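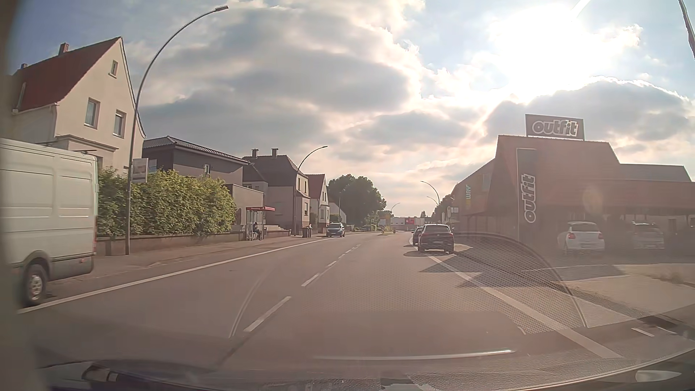
Augustina Kpodo tells me the bus along the Mostance road is the best way to see our end of town, provided you get a window seat and don't mind how long it takes. I've taken her advice more often than I needed to! The red-roofed house with its brick chimney is my favourite on the route, and I do love a good thick hedge with the sun on it.

My grandmother came to live here in 1935 and walked nearly everywhere (she was still at it when she was about 92, bless her).
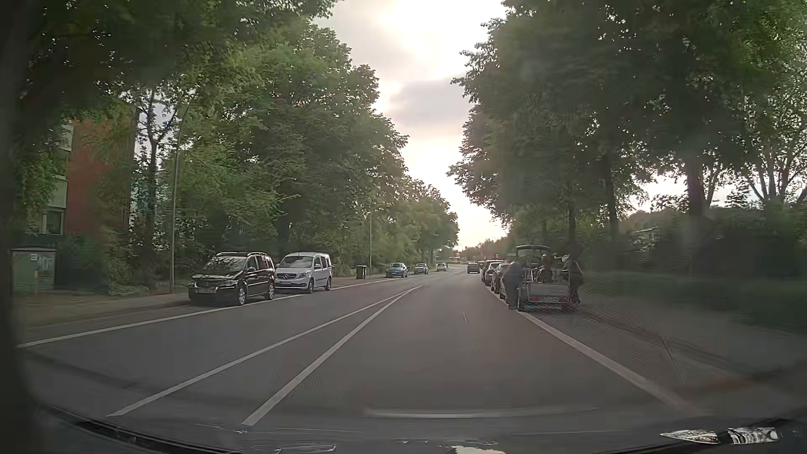 Aileen Saludo
Gallery editor, Wastent Street Pages

Big leafy trees on both sides and a glow coming through the clouds, which is how I like a road best. More from Amegashie in October.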